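Zilberg - Atelier d'essais domestiques
Liste de contrôle avant séance, cellule à deux bras
Version d'avril, avec remarques de la personne de service

Mode d'emploi : répondre par conforme, non conforme ou sans objet. Les remarques sont libres. « RAS » n'est pas une remarque.

Rappel de la question posée par Iditz, qui paie les séances : une machine peut-elle aujourd'hui déplier, régler et ranger ce qu'un adolescent de mauvaise humeur déplie, règle et range en râlant ? La présente liste ne répond pas à la question. Elle sert à ce que personne ne perde un ongle pendant qu'on la pose.

1. Accès et arrêt

1.1 Arrêt d'urgence accessible sans enjamber quoi que ce soit.
Conforme. Le carton qui se trouvait devant depuis février est parti vivre ailleurs.

1.2 Essai de l'arrêt d'urgence, deux bras sous tension, sans charge.
Conforme. Le bras gauche retombe un peu plus vite que le droit. Déjà noté le mois dernier, déjà lu, paraît-il.

1.3 Mains, manches, cordons de badge hors de la cellule avant mise en mouvement.
Conforme après rappel. Le cordon de badge Dranisar est très long et très laid, les deux défauts se corrigent avec des ciseaux.

1.4 Vitesse limitée à 20 % pour la première prise.
Conforme. À cette allure, le café refroidit avant le premier contact.

2. Câbles et fixations

2.1 Platines des deux bras serrées sur le rail.
Conforme, vérifié à la clé.

2.2 Câbles violets libres sur toute l'amplitude du mouvement.
Non conforme à gauche. La boucle passe par-dessus la pince et peut se faire happer quand le poignet tourne. Reprendre le cheminement avant la séance longue. À droite, rien à signaler, sinon que le câble fait un bel arc et qu'on s'y attache.

2.3 Carte électronique près de la platine gauche : connecteur enfoncé, rien de métallique à proximité.
Conforme pour le connecteur. Pour le reste, rappelons que le bac du dessous est en métal et que les vis tombent toujours vers le bas.

2.4 Objets oubliés dans le bac.
Non conforme. Une petite pièce en plastique transparent, sans propriétaire déclaré. À retirer.

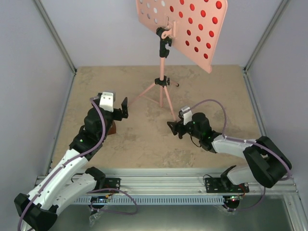
OBJET DU JOUR : PUPITRE À MUSIQUE

3.1 Objet stable avant prise.
Conforme. Les trois pieds sont écartés et la bague est bloquée. C'est un trépied léger, conçu pour porter une sonate et guère plus. Une pince qui arrive de travers le couche sans effort.

3.2 Points de pincement repérés.
Conforme sur le papier. Il y en a trois : la charnière du plateau, la molette de blocage, la bague des pieds. Les musiciens amateurs les connaissent tous par leur prénom.

3.3 Prise sur le plateau perforé.
À surveiller. Un bout de doigt mince peut se loger dans un trou et y rester. Reculer alors le bras à la main, moteurs coupés. Ne pas demander au bras d'« insister un peu », comme on a pu l'entendre.

3.4 Deux bras sur le même objet.
À surveiller. Si le gauche tient le haut pendant que le droit s'occupe des pieds, tout écart entre les deux consignes part dans le tube central. Le tube n'a rien demandé.

3.5 Desserrage de la molette par la machine.
Sans objet pour l'instant. La consigne prévoit que l'opérateur desserre, puis se retire. Autrement dit, l'humain fait la partie difficile et le robot récolte la ligne dans le tableau. Iditz est prévenu.

3.6 Zone de chute dégagée.
Conforme à l'intérieur de la cellule. Le sol, façon pierre ou sable, donne un air de bord de mer à l'ensemble.

4. Déroulement

4.1 Durée maximale d'une tentative : 300 secondes, puis arrêt et remise en place.
Conforme. Le chronomètre est celui de la cuisine, il sonne comme une poule.

4.2 Pas plus de 11 tentatives par séance.
Conforme. Au-delà, c'est l'opérateur qui commence à faire des gestes imprévisibles.

4.3 Critère de réussite écrit avant de commencer.
Non conforme. « Bien rangé » n'est pas un critère. Koutsoukos propose « pieds joints, plateau rabattu, rien de tordu ». Adopté faute d'autre candidat.

Avis sur la mise en service : accordé sous réserve des points 2.2, 2.4 et 4.3. Séance courte uniquement tant que le câble gauche n'a pas été repris.

Avis sur la question générale, puisque le formulaire laisse 2 lignes pour cela : pour le ménage d'une salle de musique, gardez l'adolescent. Il casse aussi des choses, mais il démarre sans liste de contrôle.

Prochaine vérification : après reprise du câble, ou à 14 h si quelqu'un retrouve les colliers de serrage.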